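Student Project Report: Manipulation Systems, second-year group project
Group: Chin-lung Hsu, Dirk Stevens, Settimio Costa
Supervisor: Steinar Ketilsson

Can a two-finger gripper put the chopsticks away?

1. Question

Industrial pick-and-place is a mature field. Parts arrive in known positions, lighting is fixed, and the gripper is cut to suit the part. Household chores offer none of this. The group was asked to choose one chore that a person does without thinking and to judge how far a parallel gripper could take it. We chose returning loose chopsticks to an upright utensil holder on a table.

The chore was split into five stages: separate one stick from the rest, grip it, turn it upright, bring it over the mouth of the holder, release it. A stage counts as passed only if the next stage can start without a person touching anything.

2. Why sticks are hard

A chopstick is long, light and narrow. Gripped near one end, it can rotate between the pads under its own weight. Gripped near the middle, it has to be lifted higher before it clears the rim, and the free half swings through space where other things stand. Turning it upright means a change of 90 degrees, which the wrist must supply if the fingers cannot.

Sticks lying side by side are worse. A parallel gripper needs room for a finger on each side of the object. When two sticks touch, there is no room, and the usual answer is to push the group until a gap opens. Pushing was scored as part of the first stage.

3. Setup

All trials used a domestic table with a patterned cloth. Dirk Stevens wanted a plain surface, as the segmentation software (Zerkari, default settings) tends to draw false edges along printed bands. The cloth was kept. A household machine has to work on whatever cloth is there.

The holder is white, with a wide mouth, and stands in a saucer-like base. The sticks are pale wood and were left flat on the cloth. 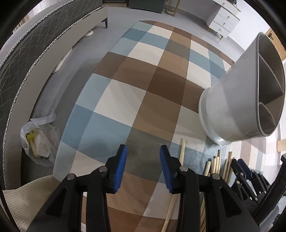
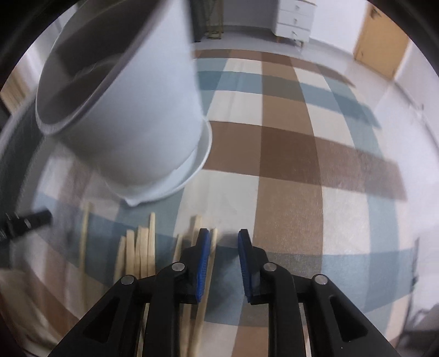 Both views are from the gripper side, with the blue finger pads toward the work. Declan Horrocks, reading the draft, objected that the stages were too generous. In his view a lone stick and a packed group should be two separate chores with two separate scores, since a machine that manages the first may never manage the second, and an average of the two would tell a buyer nothing. The group accepted the point and section 4 reports them apart.

4. Findings

4.1 Lone stick. Separation is trivial. Gripping was dependable when the fingers closed across the stick within the middle third. Turning upright was the weakest stage: the stick often slipped in the pads and arrived at the holder at a slant. A slanted stick still goes in if the mouth is wide, so the final stage passed more often than we predicted.

4.2 Packed group. Pushing with a closed gripper opened a gap in most trials but also rolled or dragged neighboring sticks. In several trials the gripper closed on two sticks at once. Settimio Costa argued that this should be a pass, as both sticks have to go in the holder anyway. It was scored as a fail because the second stick was not held securely and usually dropped during the turn.

4.3 Holder. Contact with the rim was the most common cause of a stopped trial. The holder is not fixed to the table and shifts when touched, after which its stored position is wrong. Updating the position before every release solved this at the cost of speed.

5. Discussion

For a lone stick the chore is within reach of current hardware if time does not matter. For a packed group it is not, at least with two fingers and no sense of touch in the pads. The Besberg and Priltport student groups came to a similar view with forks and with pens. A second arm to steady the holder would remove the problem in 4.3 and add a planning problem of its own.

6. Further work

Repeat with a narrower holder. Try softer pads. Log grip force during the turn.

Contact: project office, room 3064 | Copyright the authors | Back to top

Related reports
Folding dish towels with one arm
Shelf restocking at the Wróbel store: a feasibility study
Sorting pens by length (Priltport group)
Forks, spoons and a drawer (Besberg group)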